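April, 7:40 am

Budget for the next round of hand-helds. Mireille wants one page by noon, so this is the thinking-out-loud version. Rosine pls correct anything.

Have 12 hand-held grippers on the books. Want enough for bedroom laundry at Tandcombe and Stundham in parallel, without driving kit back and forth. Quotes so far:

Gautier: 489 per unit, pads extra. Long lead time.
Hiltberg: 793 per unit, spare pads and pins in the box.

On paper Gautier wins easy. But pads are what we go through, and their price for spares still hasnt come. Chase today.

Pads first then. Clothes on a quilt is the worst case for picking the right layer: dark garment on top, thin stitched fabric right underneath, all of it soft. A pad that grabs the quilt along with the sleeve costs us the whole take.
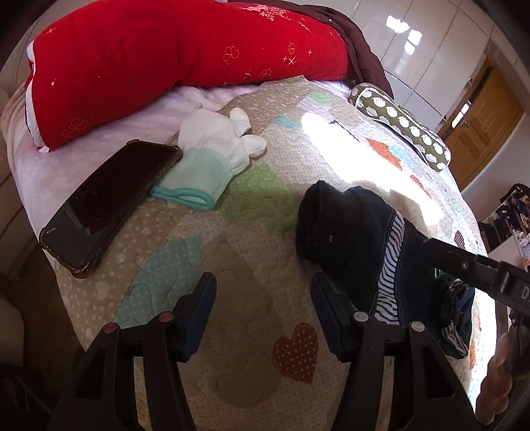
Pencilled in 300 for consumables. Has to cover pads, pivot pins, tape, and replacement work gloves. Probably tight. Rosine thinks gloves should come out of the props line together with the garments and I agree, will move it.

Props: keep the patterned stuff. Quilt with all the prints, red embroidered piece, olive pillow with the white ovals. Plain sheets are cheap but too easy, and the folding set needs clutter around it. More kids-type prints please, the frog one is good, big shape and striped edges so you can tell which way up it's lying. Dont buy new, secondhand is fine.

Storage: needs its own line, forgot it last time. One hard case per pair of grippers, forms for the pads so they dont get sqaushed. No price yet.

To do before noon
- spares price from Gautier
- ask Hiltberg if they'll do a mixed order, units now and pads later
- move gloves to props
- check light at Stundham, may need blinds on the list. Sun right on the bedding blows out the fabric, same as at Tandcombe

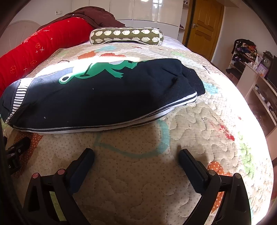 - send page to Mireille, copy Rosine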